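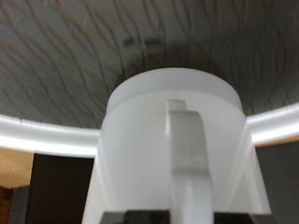

Visit report: Dresow tableware works, February

The Dresow works makes glazed stoneware for hotels and canteens. It opens to visitors for one morning a month in winter. Our group met at the gatehouse at 9:30 and was split in two, one half starting at the clay store and the other at the kilns. I was in the second half, so I saw the process backward.

The main kiln is a gas-fired tunnel design built by Nulent. It is 185 feet long and runs continuously. Ware travels through on cars, and a full pass takes 30 hours, with the longest portion spent in cooling. Each car carries three decks. The operator log on the wall gave 3593 pieces for the previous shift, counted at the exit end before sorting.

Sorting is done by hand under strip lights. Rims get the most attention. Pinholes and small chips there send a piece to seconds, while a faint mark on the foot is usually ground off and passed. Seconds are sold in the Lollow shop across the yard, at prices I would call fair for bowls and high for cups.

The forming hall was less interesting than I expected. Two of the roller machines were stopped for tool changes, and the guide spoke over a compressor. The glaze room was better. Batches are checked for density before use, and the readings are written on a card tied to each tank. A supplier change from Arnaud's older frit had required a slower cooling curve, and the trial tiles were laid out on a bench by the door.

Closed shoes are required. Parking is on the north side only. The tour ended at 11:45, and the canteen stops serving visitors at noon.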